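Speaker notes – "Three thousand goes at a toy: what teaching by hand buys you"
Skalham, afternoon session, 25 minutes plus questions

Before starting: clicker is fussy, use the arrow keys. Water on the left. Ask Leonie to wave at 20 minutes.

Slide 1 – Title

Thanks to Imke Böttcher for the invitation, and for not asking me to soften the abstract. I work on the teaching side of Tarero. My job is to sit people down at a controller, or stand them next to an arm, and have them show it what to do. I've done this for long enough to be suspicious of most of what gets said about it, including by me, on a stage a lot like this one.

I am not here to say it doesn't work. Some of it works. My complaint is about what we count, and who we let do the counting.

Slide 2 – The promise

Read the quote from our own brochure out loud: "If you can do it, you can teach it." Pause.

I helped approve that sentence. It's on a banner in the foyer. Every part of it is doubtful. Plenty of people can do a job and can't teach it through a joystick, and plenty of people who are brilliant on the joystick have never done the job. We hire the second kind because they're quicker.

Slide 3 – Two ways of showing

Keep this short, most of the room knows it. You either grab the arm and move it through the task yourself, or you drive it from somewhere else while watching the camera feeds. We call the first one hand guiding and the second one remote. Suppliers will tell you theirs is the natural one.

Hand guiding: you can feel contact, which is lovely. Your own arms and body also end up in the view of any outside camera, and then you spend a month trying to get them out of the data.

Remote: clean recordings, no elbows. You can't feel a thing. On the Flillia controllers there's a buzz in the handle when the fingers meet resistance, and Sverre Westerberg, who has driven more hours than anyone else on our team, switches it off. He says it arrives too late to be any use and makes his thumb sore.

Slide 4 – The task

Shape blocks into a board. Yes, it's a toy. People laugh, let them. The fit is what matters: the outline has to line up, the tilt has to be close, and the last few millimetres are mostly hidden from the driver by the thing being held. Any three-year-old does it by jamming and wiggling. Wiggling is very hard to do well by remote, and harder to learn from, as every driver wiggles differently.

We recorded 3,836 attempts. We kept about 3,000. I'll come back to the rest, as that gap is really the talk. 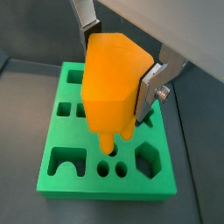
Ask the room: at this point in an insertion, what would you want the driver to do? Take a few answers. Someone will say "slow down". Someone will say "back off and look again". Both are reasonable, and both turn up in our recordings, often from the same driver in the same hour. The learner gets told that both are correct. Then we're surprised when it hovers.

Don't get drawn into the averaging argument here. If somebody brings up newer policy types that can hold two answers at once, agree that they help, and say we tried one. It hovered less. It also picked a plan and stuck with it when the plan was plainly bad, so I'm not ready to celebrate.

Slide 5 – What we threw out

This is where I expect pushback.

The rejected attempts were rejected by whoever happened to be reviewing. Mattes Seidel went back through 500 of them for me over the winter. A good share weren't failures at all. They were slow or ugly, or the driver had missed, noticed, and fixed it. We had been deleting the fixing. A reviewer sees a clumsy recording and bins it, and the learner never finds out what to do after a miss.

I don't have a tidy percentage to show you. Mattes and I disagreed on too many of them, and I would sooner say so than put up a bar chart. If you go home and do this with your own rejects, have two people mark them separately. You may not enjoy it.

Slide 6 – The demo that went well

Play the clip, don't talk over it.

Then say: that was the fourth take. We had 4 takes because the visitors were early and we had time to fill. Had they been on time they'd have seen the first one, and I would be telling a different story about the Thorlacius project. Same weights, same board, same bench. I've watched a lot of clips at this event and I'd like the take number in the corner of all of them, ours included.

Slide 7 – Cost

Iulian Husar does our scheduling and will talk to anybody about this over a coffee. Short version: driver time is the expensive part, and it gets left out of the sums. A driver is good for maybe two hours before the recordings get sloppy. Then they need a proper break, and the colour comes back into their face, and you get another hour. Plan on that. The quote you've been given was probably worked out on a full day.

There's also setup. Moving the lamp cost us most of a week in December. I'm still cross about the lamp.

Slide 8 – What I'd do with your money

Say this slowly.

Keep the ugly recordings, labelled as ugly. Pay for fewer drivers and rest them properly. Write down who drove what, so that when the arm picks up a strange habit you can find out whose it is. (Ours was Sverre's. He rotates the wrist before he needs to. So does the arm.)

Be careful with any figure for how many demonstrations a task needs. I've been quoted numbers that differed wildly for what sounded like the same job, and none came with a description of the drivers.

If short of time, skip slide 9.

Slide 9 – Hand guiding versus remote, our result

Remote came out ahead on the blocks. I don't trust it much. The remote group had Sverre in it and the other group didn't. We're running it again with the drivers swapped over, and he has already complained about the schedule.

Questions – likely ones

"Isn't this solved by more data?" Ask them more of what.

"Why not just program it?" For one board in one fixed spot, you should. Say so plainly, even with our sales people in the room.

"Will you share the rejects?" Yes, once the second marking is finished. Take names on the sheet by the door.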